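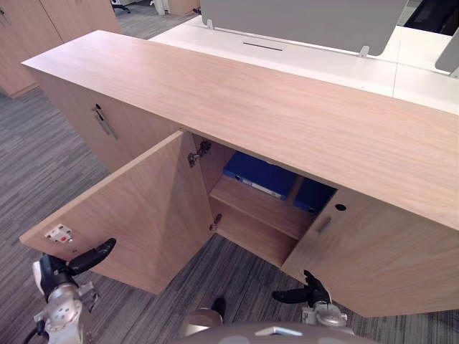
Both grippers at the cupboard doors, with the binders on their shelf inside.

News from the Skamdale workroom

Several of you have asked how our two-armed helper is getting on, so I went along to see Adelmo Farina, who has had the looking after of it since January and is always glad of company (and a biscuit). The job it's being set up for is a homely one: open the office cupboard, take hold of a binder, and put things back as they were. You or I would do it with a cup of tea in one hand, but there is a great deal of fiddling behind it!

Adelmo begins every session with the wrists. He checks each bolt, runs a finger along the cables for any stiffness, and then works the joints through 51 small movements, which takes up to 7 minutes if he isn't chatting. After that comes the grip. Morena Bellini keeps the settings in a notebook, and she has brought the closing force down from 85 to 60 on the Pronumero scale, as the higher figure was leaving dents in the covers.

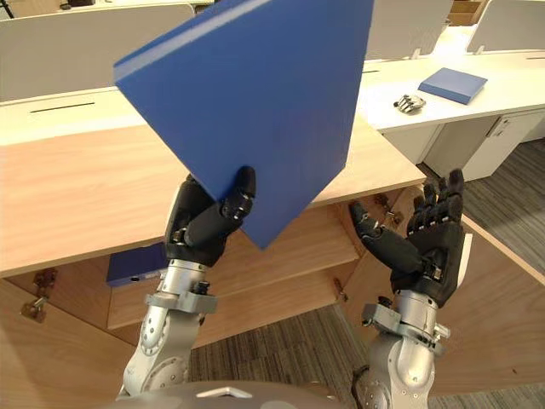

The thumb is the part that needs the most patience, she tells me. If it sits even slightly too far round, the fingers behind have nothing to press against and a big flat thing will start to swing. She sets it by hand with a little key from the Katiyar kit, tries it, grumbles, and sets it again.

Doors come last, and Adelmo likes to go over the hinges with a drop of oil before he starts. Do pop in if you're passing, the kettle is usually on.
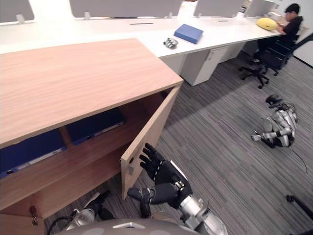 Spare parts wanted

Morena is short of small joint screws for the Custar hands. If you have any put by in a drawer, please leave them in the tin by her desk.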